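Forum > Home Network > Cabling
Thread: Cat6 run drops to 100 Mbit after re-termination

ytieu
Run is 31 m, solid copper, Dafis keystones at both ends. Links at gigabit for a while, then renegotiates to 100. Tester shows all eight conductors good. Two pictures.

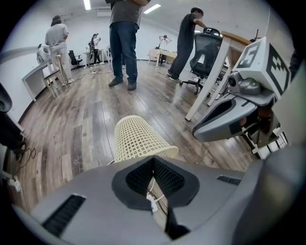
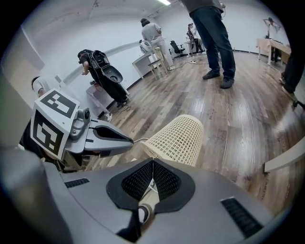

Office room, both pictures.

pruitt_n
A wiremap tester only checks continuity at DC. It says nothing about return loss. How much did you untwist at the jack?

ytieu
10 mm on the blue pair, less on the others.

guido.t
That is within tolerance. I would look at the switch port first. My old Waswood switch did the same thing on one port with a known good cable.

pruitt_n
Disagree. The fault began after re-termination. Punch the far end down again before blaming hardware.

guido.t
Moving a patch cord takes less time than a punchdown. Swap ports, then read the error counters.

ytieu
Swapped ports. 771 CRC errors overnight on the new port, so the fault follows the cable.

vchau
Check the brown pair. Fast Ethernet does not use it, so a marginal contact there fits a fallback to 100.

ytieu
Will redo the far end and post counters.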